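We use cookies to keep you signed in and remember your votes. Accept / Manage settings

Simulated demos for a tray and fixture job, policy goes vague near the tray. More demos or better ones?

3 min read

Kam-wah Fung

Sorry if this has been asked before, searched and only found stuff about driving.

I'm putting together a set of demos in simulation for one arm at one bench. Parts in a shallow black tray, metal fixture beside it, two-finger gripper. The learner gets the camera view plus joint angles and has to copy what the teleop driver did. We have 1,244 episodes in the set so far, all in our own sim cell (we call it Tralik). Training loss looks fine. In rollouts it does the big swing over the bench ok, then gets to the tray and goes mushy — drifts, opens and closes, wanders off. Out of 28 test rollouts it got a part into the fixture in 11.

Stills below are from the demo side, not from rollouts. Same camera spot give or take, same room.

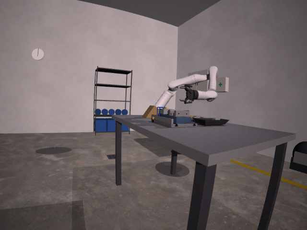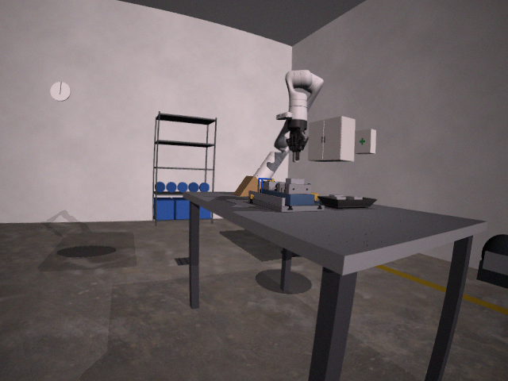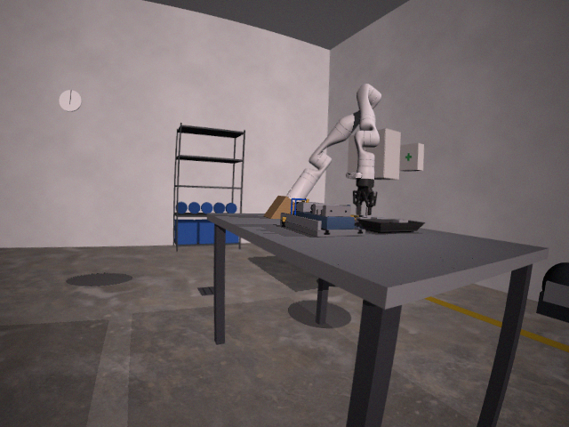
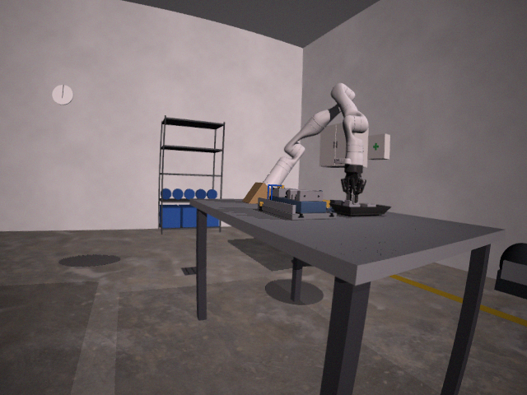 Gripper well clear of the bench in the first two, down by the black tray in the last two.

What I've tried: longer training, bigger image crop, dropping the slowest drivers. Crop helped a little. Slow drivers made no diference.

Boss wants to just record another few hundred the same way. Before I burn June on that, is more of the same going to fix it? Or should I be changing what gets recorded? Also not sure if I should be keeping the failed grabs. Right now they get deleted.

Darius Toma

More of the same won't help much, my guess. Look at how your frames are spread out. In your first two the gripper is way up in open air, and I'd bet most of your frames are like that. The bit you care about is the last little drop to the tray, and that's over in a second. So the learner gets very good at the travel part and hardly sees the hard part.

What worked for us on the Sandu set:

Cut the long travel down. Keep every third frame up high, keep every frame once the fingers are near the tray or the fixture. Cheap, do this first, no new recording. Check your action chunks still line up in time after, we wrecked a week's runs by forgetting.

Then record short episodes that start near the tray. Start the gripper a bit off to one side, a bit too high, a bit twisted, and have the driver fix it and grab. We did 171 of those and it beat the previous big batch easily. They're quick too, the driver isn't sitting through the swing each time.

Failed grabs — keep them, but only if the driver recovered. Miss, back up, try again, got it = gold. Miss and quit = bin it, or tag it and leave it out of training.

Other thing. From that camera you can hardly see into the tray. It's low with sloped sides and you're looking across it from out in the room. If the learner can't see the part it can't copy the driver, who I'm guessing had a better view. Put a second camera on the wrist. It's sim, costs you nothing but render time.

Prasert Klinhom

Just add noise to everything. Lighting, colours, floor, camera. Worked for me.

Kam-wah Fung

@Prasert we test in the same sim so I don't think looks are the problem yet? Will do it before we go near the real cell.

@Darius thanks, yes the drivers had a close-up window that the learner never got. Didn't even think of that. Re-rendering the old episodes with a wrist view now, we saved the joint logs so no need to re-drive them.

Olga Pacheco

Agree with Darius on the camera, that would be my first suspect by a mile. Coupla things to add.

Check your drivers agree with each other. If one always comes straight down on the part and another slides in from the side, a plain copying learner can average the two and you get exactly that dithering over the tray. We wrote a half page of rules for ours: straight down, pause, close, lift, then move across. Boring demos train better. You can still vary where the parts lie in the tray, and you should, a lot. Vary the start, keep the manner the same.

Also watch the pauses. If drivers hover over the tray while they make up their mind, those frames say "do nothing" and the policy will happily sit there forever. Trim the dead frames but leave a short settle before the fingers close.

And don't delete raw episodes, ever. Tag them. We threw out a pile on the Skoritz job and wanted them back two months later.

I'd hold 28 back as a fixed test set too, same seeds each time, otherwise you're comparing different luck. If you can afford more than 28 do more, 11 out of 28 could easily be 15 next time with no change at all.

Kam-wah Fung

Ok, plan is wrist view first, thin out the high frames, retrain, then short starts near the tray if it's still bad. Found two drivers doing it totaly different so the rules sheet is getting written tonight. Will post the numbers when I have them.

Last updated: June

Get the best threads by email once a month. Sign up / No thanks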